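Tirkow Print Workshop: Notebook, Finishing Bench, May

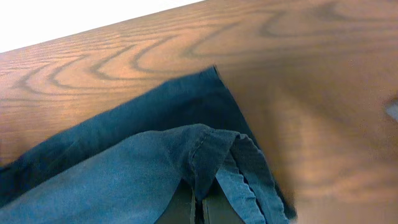
Page last modified: May, 16:40

Entry opened 08:15. Kastden folder returned to service following replacement of the second knife roller. Work resumed on the Michalík booklet, 20 pages self-cover, saddle stitched.

Make-ready required 90 sheets, charged to the job. The first fold ran out of square at the tail. The side lay was reset and the fault did not recur at low speed. At full speed a slight crease remained at the spine on the heavier stock. Speed was therefore held down for the remainder of the run.

Counter at close: 1,943 good copies. A further 480 are to be stitched once the second delivery of covers is received from Harkow. The covers already used show light set-off on the inside back page. The customer has been informed and accepts them.

Colleagues on the late shift are asked to leave the roller gap at its present setting and to enter any change on this page. Wire for the stitcher is low; an order has been placed.

Trimmer blade: not changed. Last cuts acceptable. To be inspected before the Harkow covers are trimmed.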